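4.2 Where people put their cups, and what the claims about shelving are worth

The literature on small-space storage is fond of the two-tier shelf. Put one on a table, the argument goes, and the table gets bigger: cups go up or under, the front edge stays clear, and people work with fewer spills and less shuffling. Rathnayake makes the strongest version of this claim and treats it as close to settled. We think it is a good deal weaker than it looks, and this section sets out why.

The first trouble is with what counts as "clear." In most of the studies we reviewed, a surface is scored at the end of a session, after people have been told to tidy. Scored that way, nearly any piece of storage will do well. A person who has been asked to put things away, and who has a shelf in front of them, will put things on the shelf. This tells us that people follow instructions. It says little about whether the shelf changes what they do with a half-finished drink in the middle of something else, and the middle of something else is when cups get knocked over.

The second trouble is the cup itself. Writers on the subject speak of "drinkware" as if it were a single thing. A lidded cup and an open one are handled differently, and a tall cup and a short one make different demands on the space between two shelves. A cup that still holds some drink is different again, and people will often leave it standing in the open while the empty ones are put away. Kimitska's coding sheet has a single box for all of these. When we recoded our own notes to match that sheet, the differences we most wanted to look at were gone, and the results came out looking very much like Kimitska's. We do not find that reassuring.

Our own material consists of 847 cup placements, logged over 20 sessions in May. The log was kept by Zuweira Abugri, who coded every placement twice with a gap between passes. A placement was defined as any moment at which a cup left a person's grip and came to rest on a surface. We used three codes for where it came to rest: upper shelf, lower shelf, or table. Cups moved a short distance along the same surface without being lifted were left out. This last rule was argued over more than any other. Sliding is how a great many people make room, and a count that ignores it will understate how busy the table is. We left sliding out all the same, as the two coding passes agreed poorly on when a slide had started and when it had stopped, and a count we could not repeat seemed worse than a gap we could name.

The storage was deliberately plain: a two-tier metal stand with open sides, of the kind sold for kitchen counters and desktops. It sat toward the back of the table and was not fixed down. We had first planned to use the Tumis unit described in earlier work, which has a raised lip along the front of each shelf. We dropped it after the first trial session. The lip made people lift cups higher than they otherwise would have, and since lifting was one of the things we wanted to watch, a part that forced it on them was no use to us. It should be said that the earlier studies using the Tumis unit do not mention the lip at all. Readers comparing results across papers should keep this in mind, especially where the authors report that people "naturally" raised cups clear of the shelf edge.

We also did not tell people to tidy. They were given cups, some with drink in them and some without, and were asked to move things around as they saw fit until they were happy with the table. This is a loose instruction and we accept the criticism that it invites people to guess at what is wanted. The stand is sitting there, it is the only piece of furniture on the table, and anyone might fairly suppose they are meant to use it. We know of no way around this. Hiding the stand would defeat the purpose, and adding other furniture would bring in problems of its own.

What the notes suggest, taken with that caution, is fairly modest. The upper shelf was used early and then mostly left alone. A cup that went up there tended to stay there. The lower shelf was used in a more restless way, with cups going in and coming out again, and often ending up on the strip of table directly in front of it. That strip is the interesting part. In the coding scheme it is plain table, no different from the far corner, yet people treated it as an extension of the shelf behind it. A cup would be set down there with some care, lined up with the shelf edge, and then left. Had we scored only the final state, every one of those cups would have gone down as clutter.

It is here that we part company most sharply with the received view. If the strip in front of the lower shelf works as storage in people's minds, then the stand has not freed that part of the table. It has claimed it. A stand of this sort takes up its own footprint and then a further band of tabletop that stays free only in the sense that no furniture is standing on it. The gain from the second level has to be set against that loss, and none of the papers we reviewed does the sum. Rathnayake measures the area of the shelves and adds it to the area of the table. That is arithmetic about panels, and it leaves out how anyone uses them.

We do not want to overstate our side either. The table in our sessions was of ordinary size, and on a deeper one the strip might not matter. Cups are also an easy case. They have one right way up, they are light, and most adults have handled thousands of them. Plates, jars, or a pan with a long handle might produce another pattern entirely, and the Sollum group's work with stacked bowls hints that it would, though their sessions were short and the write-up does not give enough detail to judge.

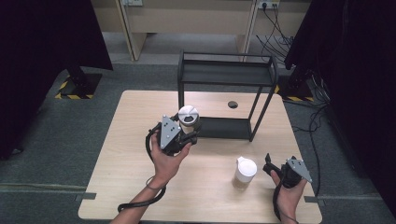
Figure 6. Lidded cups and the two-tier stand on the session table.

A further point concerns drink left in the cup. We expected partly filled cups to be kept low, and on the whole they were, but the reason is open to question. One reading is that people judged the upper shelf to be risky. Another is that they simply meant to come back to the drink, and kept it within easy reach for that reason alone. Both readings predict the same placements. Earlier authors have chosen the first with great confidence, usually in a single sentence, and have gone on to make recommendations about shelf height on the strength of it. Our notes cannot separate the two. We doubt that theirs can, given that the people in those studies were never asked.

We did ask, in 6 of the sessions, once the cups had been put where people wanted them. The answers were not much help. Several people said they had not thought about it. Others gave reasons that did not match the log, such as saying they had kept the lidded cups together when the log had them on different levels. We do not take this as a sign of bad faith. Setting a cup down is a small act that most of us do without attending to it, and a question about it asks for a reason where there may never have been one. It does, however, make us wary of the interview results in the earlier work, in which people are quoted at length on their shelving preferences and sound remarkably sure of themselves.

Lids raise a related problem. A lid changes what a spill costs, and so it ought to change how carefully a cup is handled. We saw some sign of this in the notes, with lidded cups set down a little faster and nearer to the edge. But Abugri pointed out on her second pass that she could tell from the speed of a movement which kind of cup she expected to see, and that this may well have leaked into how she coded the position. We have kept the lid comparison out of the main table for that reason. It would need a coder who could see the placement without seeing the cup — a tall order — and we would ask anyone who reports a clean lid effect to say how they managed it.

None of this shows that two-tier stands are useless. People liked having one, and a good number of cups did end up on it. Our claim is narrower. The evidence that such a stand leaves more working room on a table rests on end-of-session scoring, on a coding sheet that folds unlike cups together, and on a sum that counts shelf panels and ignores the strip of table in front of them. Section 4.3 takes up that strip in more detail and gives the placement counts by session, including the 3 sessions in which the stand was moved partway through by the people using it.

Correspondence: Zuweira Abugri | © The authors. All rights reserved. | Back to top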